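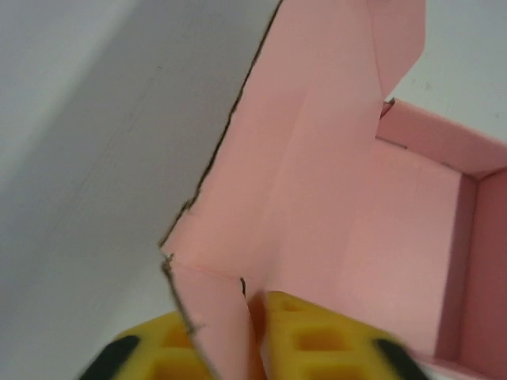
Clurmont packing group, minutes
October 17, 2022, back room, started late (keys)

Present: Ratree Mahawong (chair), Preben Thygesen, Jolene Kereama, Svend Brøndum
Apologies: Halfdan Østergaard, sent notes by email, read out under item 3
Minutes: Svend

1. Last minutes
Agreed. One fix, Preben did not say he'd drive the old shelving to the dump, he said somebody should. Changed to "somebody should". Still no name against it.

2. Box stock
Preben went through the cupboard and the two shelves over the sink. 1241 of the pink folding boxes left, flat. Plus 67 made up already, on top of the cupboard, some squashed from the roll of tissue sitting on them. Squashed ones to be used for samples or staff cake, not for orders.

Ratree asked whether 1241 gets us to the end of the season. Preben: yes if we stop using them for returns. Jolene: we said in June we'd stop using them for returns. Agreed again. Plain mailers for returns, they are under the bench by the door, in the crate marked Oddsson. (Crate is from the old supplier, nothing in it is from Oddsson, please do not send it back.)

The bundles at the bottom of the cupboard have gone wavy from standing on end. Lay flat from now on. Preben to put a board across so there are two layers and the bottom ones don't take all the weight.

3. Reorder
Quote in from Truvent for 2993 boxes, odd figure, it's what fits on their pallet. Same size, same pink inside, outside left unprinted as now. Ratree had hoped for the logo outside but the print cost puts it out of reach this time round. Stickers instead, see item 5.

Halfdan's notes, read by Jolene: (a) he would rather have fewer boxes and a heavier board, (b) ask them for a sample made on the actual machine and not cut by hand, (c) can we get the delivery before the Irora order goes out and not after, like last time.

Discussion of (a). Went on a bit. Svend thinks the board is fine and it's the folding. Jolene thinks it's the board. Preben has no view but says the heavier ones won't fit in the cupboard. Left open until samples come.
(b) agreed, Ratree to write.
(c) agreed, Ratree same email.

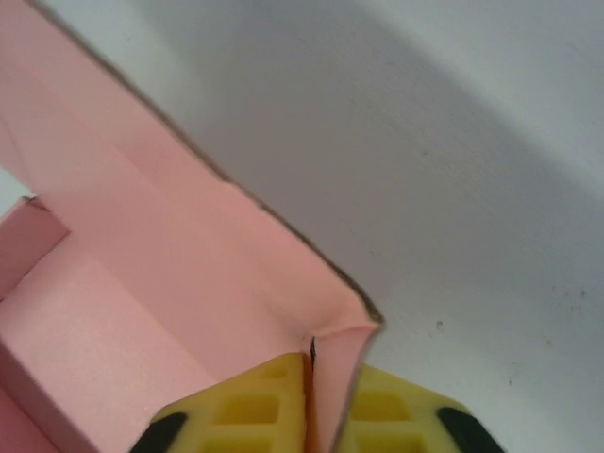
4. Folding and lids
Complaints from the weekend helpers that corners come undone when the box is lifted with something heavy in it, candles mostly. Jolene had tried it at home with jam and had the same. She thinks people fold the side walls up and forget to press the creases first, so the card springs back. Suggested: run a thumb down every score line while it's flat, then fold, then the small flaps in, then check the corner before anything goes inside. Svend pointed out you can see fairly easily where the card has been bent as the pink goes a bit different there, paler toward the top of the wall and deeper lower down, so no excuse for missing a crease. Also the brownish line on the cut edges. Ratree doesn't like it showing along the rim when a customer opens the box. Jolene says no customer has ever mentioned it. Tissue to come up over the rim in gift orders only, folded back down once the lid is closed. Not for wholesale, takes too long.

Preben asked if we could tape the inside corners. No. It looked awful when we did that and it tears the pink off when somebody peels it. Glue dots were mentioned, Jolene has some, will bring them and we try it on the squashed ones.

Order of folding to be written up on one sheet and put on the wall over the bench. Jolene to write, Svend to laminate. Old sheet to come down, it's for the previous box and has the flaps going the wrong way round.

5. Stickers
Two designs from Halfdan, passed round on Ratree's phone. The round one preferred by all. The square one is nicer up close but never goes on straight. Green or dark grey not decided. Jolene against green with the pink, said so more than once. Grey then, unless Halfdan objects strongly.

Placing: center of the lid, outside. Not over the front edge as a seal, people rip the board getting it off. If the order is going by courier there's the outer carton anyway.

6. Irora order
12 hampers, two boxes in each, so needs making up the day before. Ratree wants them packed at the long table and the small bench kept clear for normal orders. Contents as per the list on the fridge. Change to the list: no shortbread, oat biscuits instead, Jolene has told them and they were fine.

Fill: shredded paper in the bottom, not the foam bits. Somebody bought more foam bits. Please don't.

Heaviest thing goes in the middle of the floor of the box and not in a corner. Jars upright. The soap gets its own wrap or everything tastes of it, learned that one already.

Preben to carry them out to the van. No stacking over three high without a board between.

7. Tidying the back room
Long overdue. Offcuts of card all along the windowsill and behind the radiator, to go in the paper recycling, broken down first. Scissors and craft knives back in the tin at the end of the day, blades in. Svend cut himself reaching for a pen and would like it minuted.

Tissue roll to get a proper hook on the wall. Svend has a hook. Needs a drill, Preben has a drill.

Shelving, see item 1. Somebody should.

8. Any other buisness
Kettle is leaking at the base, use the small one.
Ratree away the first week of next month, Jolene to do the ordering, password is where it always is.
Jolene asked about paying the weekend helpers for the half hour of box folding before opening. Ratree agrees in principle, to look at the figures with Halfdan.

Actions
Ratree: email Truvent re machine-made sample, heavier board price, delivery date. Talk to Halfdan re helpers pay.
Preben: board in cupboard, lay bundles flat, drill, van for Irora.
Jolene: folding sheet, glue dots, confirm hamper list.
Svend: laminate sheet, hook, take old sheet down, send these round.
Halfdan: sticker in grey, or say why not.

Next meeting when the sampels are in, Ratree to send a date. Closed when the parking ran out.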